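Swap day comes back to Kondport

I finally made it over to the Burarley Street hall for the household swap, and I'm so glad I did! Ishbel Chisholm, who runs it, told me over 51 families had signed up (last July it was 18), and people were still lugging things in when I left. Chairs, lamps, bedding, a whole box of jigsaw puzzles... I went for curtains and came home with a footstool, which is typical of me.

Armchairs are what everybody asks for, so if you've got a plain brown one you're tired of, bring it along.
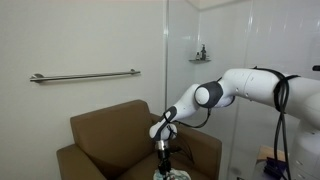

Small cloths and throws are welcome too, as long as they've been washed. Drop-off is open until 5, entry is $3, and the next swap is on 17/02/2018.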